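Hetine: the shiny laundry set

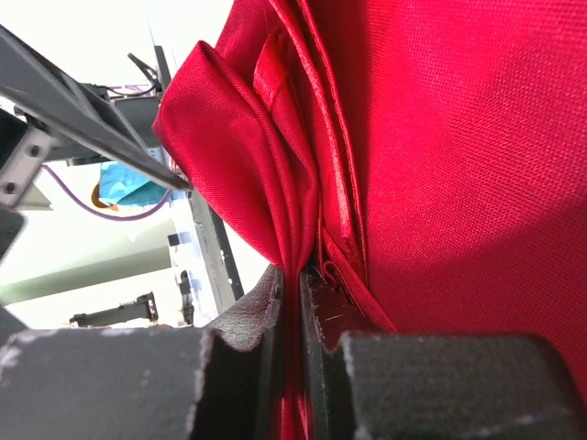
Red cloth, stitched hem pinched into a pleat.

Hi! I'm Sumeya, and this is the readme for Hetine, a collection of pictures of cloth being picked up, folded and generally fussed over. I started it because I love fabric (my grandmother sewed, I mostly iron) and because every folding set I could find was all matte cotton towels.

What's inside

There are 800 pictures in three folders:

flat – cloth laid out or mostly smooth
gathered – anything pleated, bunched or pinched
hems – seams and stitched edges close up

The red one up top lives in gathered, though Eldana Dinsa and I went back and forth, and it could just as well have gone in hems. If you look at the flat part on the right you'll see a fine diagonal ribbing where the light catches it. I'm so fond of that ribbing! Glossy cloth is a pain to label, by the way. A soft fold and a bright streak can look nearly the same, so zoom in before you decide.

How the labels work

Each picture gets one line in labels.csv: color, shine (dull, some, glossy), state, and whether a hem shows. I did the first pass and Eldana did the second. We disagreed on almost 100 of them, mostly over what counts as a fold and what's just a wrinkle. Our rule now is that a fold has cloth lying on cloth, and a wrinkle doesn't. If you can't tell, write "unsure" and move on – we'd much prefer that to a guess.

Please don't fill in fiber content. Shiny isn't the same thing as satin, and you can't get polyester or silk from a picture.

Known problems

Red is overrepresented. White cloth is thin on the ground and I'm hoping to add more in October. A few rows in hems still have the old color names (Octavio Cáceres wrote "brick" and "cherry" for a while, and I kind of miss it). The column order also changed after the first version, so check your header row if your script is older than that.

Fixes and complaints are welcome, just put the file name in the subject line.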